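Zikex inlet filter house for small gas turbines
Last updated: September 2024

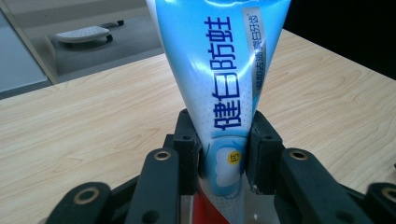

Light blue toothpaste tube, with 健白防蛀 in dark blue down the front

The Zikex is a two-stage static filter house for industrial gas turbines in power and combined heat and power service. It is made by Quinlan and can be supplied with a new turbine or fitted in place of an older filter house on an existing one. Most of the units we build are replacements.

Air enters through weather louvres and passes a coalescing screen, which takes out rain and mist. It then goes through a bank of pre-filters and a bank of final filters before it reaches the transition duct. Both banks are held in the same welded frame and can be reached from a single walkway. The pre-filters can be changed with the turbine running. The final filters cannot, and the access door to that side is interlocked.

Construction

The housing is painted carbon steel as standard. Stainless steel is available for coastal sites and we recommend it anywhere within sight of the sea. Panels are bolted and gasketed, and arrive in sections that will go on an ordinary flatbed lorry. Lifting points are marked on each section. The implosion door is weight-loaded and resets by hand.

Supports are not included in the basic price. If you are keeping your existing steelwork, send us the drawings along with the last inspection report and we will check the loads before quoting.

Instruments

Each bank has its own differential pressure transmitter and a local gauge. Signals are wired to a junction box at the foot of the ladder. Humidity and inlet temperature sensors are optional. The alarm and trip settings are left to the turbine operator, and we do not ship with default values.

Service

Check the pre-filters every 1000 running hours in the first year. After that the interval can be set from your own pressure readings. Drain traps should be looked at every 3000 hours, and more often where there is leaf fall or cement dust. Final filters are changed on pressure drop or at the turbine's planned outage, whichever comes first.

Spare filters should be kept flat, in their cartons and out of direct sun. Do not wash them. A washed filter will look clean but the media will have lost its strength, and a torn element upstream of a compressor is an expensive thing to find.

Changes to this version

The door seals are now a one-piece moulding in place of the earlier jointed strip. Housings delivered before February can be fitted with the new seal using the same clips. The walkway grating has also changed supplier, with no change to the fixing holes.

Options

Anti-icing manifold, using compressor bleed air
Insect screens, hinged
Inlet silencer, matched to the duct size
Evaporative cooler section (ask first, as this affects the foundation loads)
Uvance logging unit, for sites with no spare inputs on the control system

Delivery and warranty

Filter houses are built to order at our Zandevham works. The warranty runs for 2 years from handover and covers the housing, doors and instruments. Filter elements are treated as consumables. Spare elements are sold in packs of 40, and part packs are not split.

For a quotation, please give the turbine model, the air flow at full load, the site altitude and the space available above the enclosure roof. Sales enquiries go to Soudabeh Jafarzadeh. Questions on retrofit dimensions and existing ductwork go to Natsumi Nakajima in the drawing office.

2 shares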